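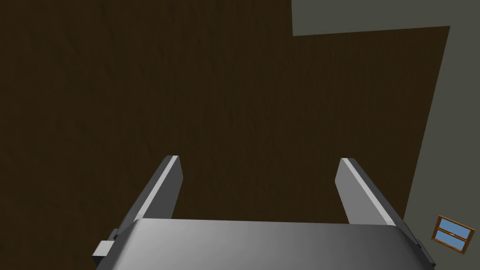
Open day at Lachance shows a robot arm that lives on a screen

CLOSTHORPE, 2021-08-09. Lachance, the automation firm on the edge of town, opened its doors to residents and local business owners and promised them a look at the future of office help. What they got was a row of folding chairs and a simulation.

The system is called Grimis. According to the company, it will one day clear desks, put away small items and tidy meeting rooms after hours. For now it does its learning inside a computer model of a room, with brown wood, gray-green walls and a window that has nothing behind it but blue. Visitors watched from the gripper's own point of view for 15 minutes while a staff member talked over the top.

Lachance says Grimis has been through 3000 practice runs in the model. Asked how many of those ended the way they were supposed to, the company said it was still going through the results. Asked when a working arm would be tried in a real office, it said September, then added that the month could change.
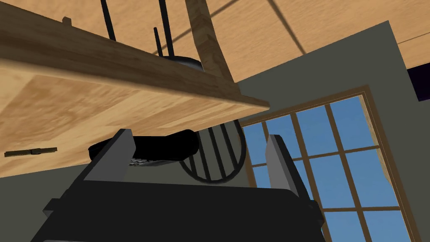 Money is where the questions got sharper. The town of Clostthorpe has been asked to set aside space in its records building for a trial, and the firm wants a six-month term with the heating and power paid for. Aaliyah Perron, who runs a bookkeeping office in Dristbridge and employs 15 people, said she came with an open mind and left with her checkbook closed. Her own desks, she said, hold a good deal more than a black phone-like gadget and one little thing that could pass for a clothespin. "Show me that table with a week of mail on it," she said. "Then show me what it does with a full coffee cup."

The company's answer was that clutter comes later. Staff said simple rooms let them change the angle of the view, the furniture and the small objects quickly, and that hardware is slow and costly to repair when a run goes wrong. Both points may well be fair. Neither one tells a town board what it would be getting for its square footage.

There was also no clear word on price. A handout put the first order at 300 units but left out what a unit would cost, who would service it or what happens when it drops something. A request for the test results was taken down by hand and a reply was promised by email. None had arrived by press time.

The board is expected to take up the space request in September. Lachance plans a second open day before then and says the format will be the same.

Contact the newsroom | Copyright 2021 | Back to top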